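Tips from the back kitchen: drawers, tins and getting things out of cupboards

I've had a proper go at the kitchen cupboards this month and a few of you asked me to write up what I did, so I've put it all on one page. It's a small kitchen (our house in Skesgate has the sort where you can open the oven or the back door but never both) so everything has to earn its place.

Start with the drawer you hate most. Mine was the one by the cooker. I tipped the lot onto a tea towel and found three bottle openers, a fondue fork and the key to a bike lock we gave away years ago! Put back only what you've used since Christmas. The rest goes in a shoebox on top of the fridge, and if you haven't gone looking for it by the end of the summer, off to the charity shop.

Sticky drawer runners: rub a stub of plain candle along them. My mum swore by soap, and soap is fine, but I find it goes claggy in a damp house and then you've got fluff in it as well. Candle lasts me most of a year.

Old labels on jars. Soak in hot water with a spoonful of soda crystals, peel, and then go over what's left with a bit of cooking oil on kitchen roll. Wash in ordinary washing-up liquid afterwards. The Mendoza olive jars are the worst, I don't know what they stick those labels on with, and they need the oil left on overnight. Lovely jars though - wide necks, so you can get a scoop in.

Shelf liner. I used the Kastier ribbed stuff, cut a finger's width short at the front so it doesn't curl up when you slide a pan over it. Two shelves to a roll in our cupboards. Don't bother sticking it down.

Kiyoshi Hosoda wrote in after the last page to say he stores his baking trays upright, in a cheap letter rack. I tried it the same afternoon and I'm cross I didn't think of it myself. You can pull one out without the whole stack coming with it, and there's room at the side for the cooling rack.

Spices next. I write the month on the lid in pencil, so everything I opened this time round says May, and I keep the whole ones apart from the ground ones. About 100 grams of any ground spice is too much for two people, however cheap the big bag looks. I've still got turmeric from our last kitchen. 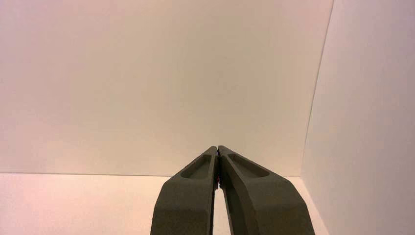
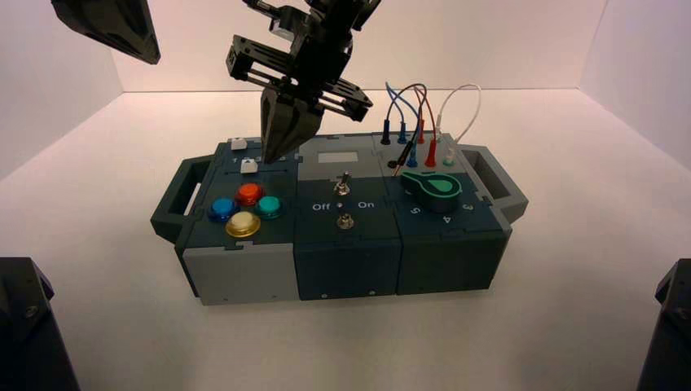
Heavy things want to live between your knee and your elbow. I had the slow cooker on a top shelf for ages and used to get it down standing on a chair, which I don't recommend to anyone. It's now in the cupboard beside the sink, with the mixing bowls inside it. Anything long and awkward is far easier to manage if there's a handle at both ends, like the ones on that long dark box, so when I bought a crate for the potatoes and onions I held out for one with two proper grips. You can carry it level out to the back step, give it a good brush and bring it in again without onion skins all down the hall. I line the bottom with newspaper and swap that whenever I remember, so not often enough. Keep the potatoes at one end and the onions at the other, or in separate crates if you've got the space, and have a rummage through every week for any that are going soft.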